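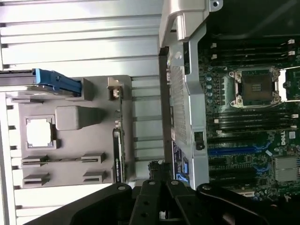 Clearing Old Render Files Before an Export

Long projects pile up render files, and a full drive is a common cause of failed exports. The steps below work in most editing programs, though menu names differ.

1. Save the project and make a copy with a new name. I add the word "clean" to the end.

2. Open the media settings and note where the render files are stored. Mine go to a folder called Rimo on the second drive.

3. Choose the command to delete render files. If it offers "unused only," pick that first. Leave the original clips alone.

4. Close the program, empty the trash and check the free space. For a 13 minute video I like to have at least three times the size of the finished file.

5. Reopen the copy and play the first 5 seconds of each title and transition. Anything with a red bar needs to be rendered again.

6. Export to a different drive from the one holding your clips.

Updated Fri 7 October. Thanks to Geetha Kurup for the correction to step 3.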